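Handheld gripper: width reading jumps when it's nearly closed, anyone else?

Posted in Hardware faults and safety

rornolura_fan
Hi all, long time reader, first real problem. We've been collecting demos with the Flonditz handheld grippers since December, and one of them has started lying to us. Open and close it slowly and the width reading follows your hand just fine, then right before the fingers touch it jumps to fully open for a split second and comes back. We only noticed when a policy trained on that data started dropping things halfway through a handover (a mug, so there went the mug). I've reflashed it and swapped the cable. Still does it. Any ideas before I take it apart?

motthorpe_mike
Loose encoder magnet. Had it on two units. Pop the cover, a dab of glue, done.

gridlock80
I'd check your marker tracking before blaming the magnet. If width comes from video, one bad detection looks exactly like that. What's the lighting like?

rornolura_fan
Bright, lots of ceiling tubes plus windows. But width is from the encoder on ours, the camera only does pose. So I'm leaning magnet too?

tape_and_hope
Please don't just glue it and move on. What is the real arm doing with those jumps? If your replay script sends raw widths, a jump to fully open at the wrong moment means the arm lets go of whatever it's holding. Ours let go of a steel bracket over someone's foot. Put a rate limit in the replay code first, THEN fix the hardware.

motthorpe_mike
Sure, but a rate limit hides the fault. You'll be training on garbage and never know it.

tape_and_hope
Only if you don't log it! Clip it and write a warning every time it clips. I'd take a boring log file over a broken toe.

gridlock80
Agree with both of you, annoyingly. How many episodes are affected?

rornolura_fan
We have 2,000 episodes in the set and I've been through 80 by hand so far. The jump is in 3 of them, all from the same gripper. Going to script the rest tonight. Couple of views from the hall where we record:

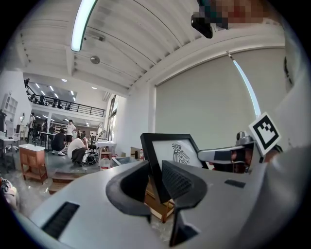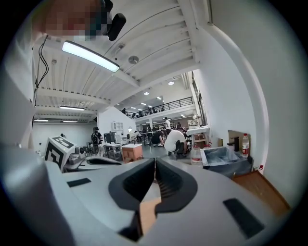 So the plan is to flag any episode where the width changes faster than a hand could possibly move it, and pull those out before we retrain. I've also put the rate limit in (thanks, tape_and_hope — it took ten minutes and I feel silly for not having it). The arm stays off until that's tested, and I've told everyone to keep hands and feet clear when it comes back on.

motthorpe_mike
And the magnet?

rornolura_fan
Cover's coming off in the morning. If it's loose you get to say you told me so.

gridlock80
Mark its position before you glue anything, and redo the zero afterward. I skipped that on our Mostyn unit and every grasp came out 3 mm too wide. Took me a week to find.

motthorpe_mike
Yeah ok, that's fair, I left that part out. Redo the zero.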